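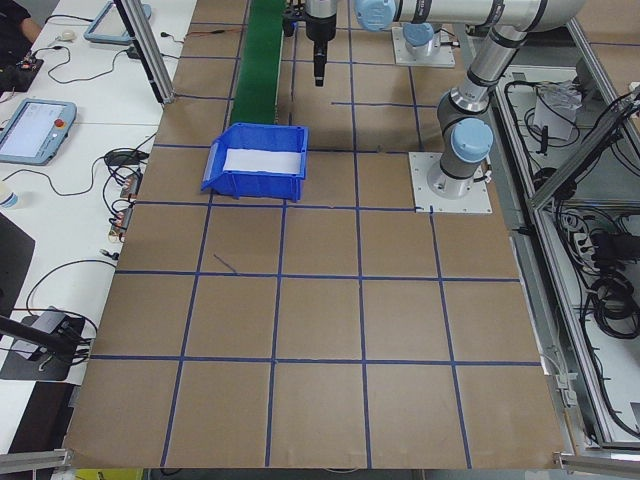
The woman who runs the busiest fan map for Prinura would like it known that she did not mean to. She started playing the location game in August, on a bus, to avoid talking to a colleague, and by Christmas she was fielding complaints from strangers about a portal behind the Skusden swimming baths.

"It's inside the boiler room," she says. "You can reach it from the car park if you stand by the bins and hold your phone up. I've been asked twice if I was all right."

Players in Prinura claim wells, which are real places marked on a map, and lose them again to people with more free time. Her own side, Abou Jaoude, has held Braststead for 17 days. She puts this down to the weather. The other side, she says, are mostly students and don't own coats.

We met on 13 January 2022, the day after an update that logged out everyone on older phones and then wouldn't let them back in. She had over 500 messages waiting. Most of them said "same here".

"I can't fix it. I don't work for them. I've put that at the top of the page in capitals, and people write to me underneath the capitals."

Her advice is to leave the app alone for 30 minutes before trying again. Does that help?

"No, but it gives me half an hour."

She has less patience for the reinstallers. One man had deleted the game 6 times before lunch and lost his saved routes on the first go. He wanted to know whether a seventh would bring them back.

Would she give it up? She has thought about it, usually at the bus stop in the rain. The colleague she was avoiding has since joined, on the other side, and took the boiler room on Tuesday.

"So I've got to go back there tonight," she says, looking for her gloves.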